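Lukeo Support
Ticket 184: Hot water goes lukewarm at kitchen tap, fine everywhere else
Opened by: Ngọc Ninh
Site: Prernmont, ground floor kitchen
Unit: Pleltero cylinder, 200 litre, with Vi controller
Opened: Dec 28, 2022
Status: Closed

Original message

Hi, kitchen hot tap runs hot for a bit then drops to lukewarm and stays there. Doesn't recover until you shut it off and leave it. Bathroom basin and shower are both fine, even straight after the kitchen has gone cool. Vi says the cylinder is at temperature the whole time, no fault code, no warning light.

Been going on since before the holidays but got a lot worse this week. Washing up is a pain, by the time you're on to the plates you've lost it. Kettle is getting a lot of use.

Already tried:
- turned Vi off and on
- turned it off at the wall, waited, back on
- boost button. Boost comes on, timer counts down, no difference at the tap
- ran bathroom hot at the same time as the kitchen. Bathroom stays hot

Not tried: anything with a spanner.

Can someone ring in the morning, afternoons are no good.
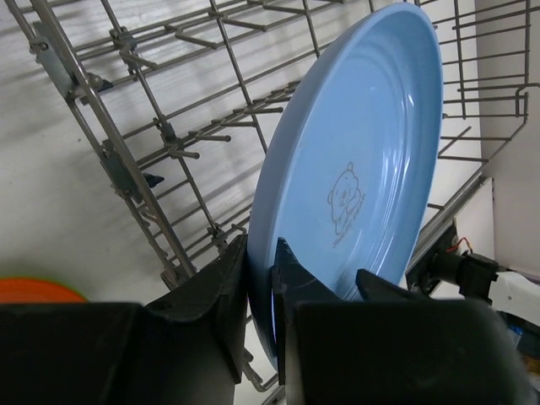 Kitchen. Bear plate, wire rack.

Reply from support

Thanks for the detail, saves us a round of questions. If the bathroom holds its heat then the cylinder is very likely doing its job and we're looking at something between the cylinder and that one tap. Could you please:

1. Put a thermometer under the kitchen tap, hot only, fully open. Note what it reads at its hottest and what it settles at.
2. Tell us what sort of tap it is. Separate hot and cold, or a single lever?
3. Look under the sink for a small brass body with a plastic cap on top, pipes going in on both sides and out at the bottom. If it's there don't touch it yet.
4. In Vi, go to History and tell us if the cylinder line dips when the kitchen tap is running.

Please leave the boost off while testing, it only muddies the history.

Update from Ngọc

Ok did most of it.

Thermometer: only got a jam one, hope that does. Peaks nice and hot, too hot to hold a hand in, then slides down and sits at 42. Did it again after lunch and got the same thing, 42 on the nose. Didn't write down the peak, sorry.

Tap: single lever. Replaced in August, old one dripped. The plumber was a friend of a friend and I don't have a number for him any more.

Under the sink: yes there is a brass thing with a cap. Cap is grey. It's right at the back behind the waste pipe so I had to do it with a torch and my phone. No drips, a bit of green on one of the nuts.

Vi history: flat line. No dip at all. Which seems odd to me if I'm running hot water for ages, but maybe it averages it?

Reply from support

A jam thermometer is fine for this.

Flat line: Vi only draws a new point when the top sensor changes, so a short run at one tap often won't show up. Not a worry.

The brass body is a thermostatic mixing valve. It blends cold into the hot so nobody gets scalded. The fact that yours settles on the same number both times points at the valve and away from the cylinder. Either it's been set low, or it's slow to react, which would explain the burst of hot at the start. Slow valves are usually scaled up or have grit in the inlet strainer.

One other possibility is the new lever tap letting cold cross over into the hot pipe. Easy to rule out:

- close the cold isolator under the sink (screw slot across the pipe = closed)
- open the lever fully to hot
- if flow drops right off and what comes is hot, the valve is shutting down as it should when it loses its cold
- if it carries on lukewarm with the cold closed, cold is getting in from somewhere else and we want to know

Do keep hands well out of the way when you do this one.

Update from Ngọc

Isolator wouldn't turn. Screwdriver too small, then found a bigger one in the shed, and it still wouldn't turn. Didn't want to force it with the place full of people. Will have another go tomorow.

Also the screen on Vi went dim overnight, is that related? Came back when I pressed it.

Reply from support

Don't force it, quite right. A seized isolator can start weeping once it's moved and then you've a different job on your hands. Use the main stopcock for anything further down there.

Dim screen is the night setting. Settings, Display, Night dim. Not related.
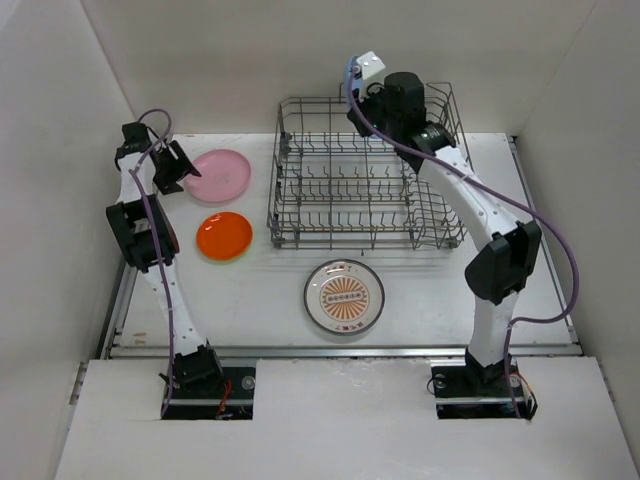
Update from Ngọc

Right, second go. Drop of oil on the isolator, left it, went back after tea and it turned quite easily. Bit of a weep from the slot for a minute then it stopped, put kitchen roll round it and that was dry in the morning.

With the cold closed and lever on hot: flow went down to nearly nothing. The dribble that did come out was hot. So from what you said thats the valve doing what it should and the tap isn't to blame? Pleased about that, it wasn't a cheap tap.

Opened the cold again, back to the old behaviour.

So what now. Can I turn the grey cap?

Reply from support

Good, that clears the tap as far as we can tell from here.

Before adjusting, clean the strainers. There's no point setting a valve that has grit in it, you'll only be setting it again. Rough order:

- isolate both sides. If the hot side isolator is stiff as well, stop and use the stopcock
- lever open to let the pressure off
- bowl and towel underneath
- undo the inlet nuts, keep the fibre washers safe, note which side each came from
- strainers are little mesh cups just inside, lift out with a fingernail or a cocktail stick
- rinse, soak in white vinegar if they're chalky
- back together, hand tight then a nip with the spanner
- open slowly, check for drips

Then take the temperature again before you go anywhere near the cap, and let us know.

If you'd sooner not do this yourself we can book a visit, but the diary is thin until after new year.

Update from Ngọc

Did it myself. Took far longer than it should have, no room behind that waste pipe. Cold side strainer clean. Hot side was packed with white crumbly stuff and a curl of what looks like plumber's tape. Presumably from when the tap went in.

One washer had gone hard so I got a pack of 2 from the hardware shop and changed both.

Temperature now: goes hot and stays hot. No slide. Ran it for the length of a full wash up and it never went off. Cap not touched. Tiny drip on the hot nut, nipped it up, gone.

Reply from support

Great result. That tape would do it.

Leave the cap alone if you're happy with the heat. Worth looking at the strainers again in a few months as there may be more scale further back up the pipe. Please also check that hot nut tomorrow with a dry tissue.

Shall we close this?

Update from Ngọc

Tissue dry. Yes close it, thank you. Will put in a separate one about the Vi clock being an hour out.

Closing note (support)
Cause: hot inlet strainer blocked, scale plus tape debris. Cylinder and Vi not at fault. No parts sent. No visit. Customer fitted own washers. Cold isolator was seized, freed by customer, suggest replacing if anyone attends.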